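Mopping-up lessons in Skekelville

I'd been in the Kaltell workshop long enough to get my coat off before I was shown the cloth, the paper cup and the puddle that goes with it.
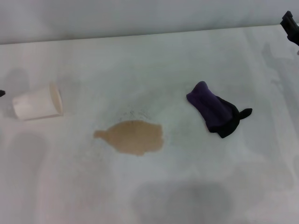 Wiping is murder on the finger pads, according to Delyth Parri, and she would sooner change a pair early than lose an afternoon to a slipping grip. So every 50 wipes they come off (2 little screws a side!), get a rinse and go back on, and after 100 they're binned.

Then it's the wrist. She nudges the arm down onto the bare tabletop, reads the push off her screen and trims it until she's happy – I had a go and was hopeless, far too heavy-handed. The new setting goes in a notebook by the kettle, and she starts the next run.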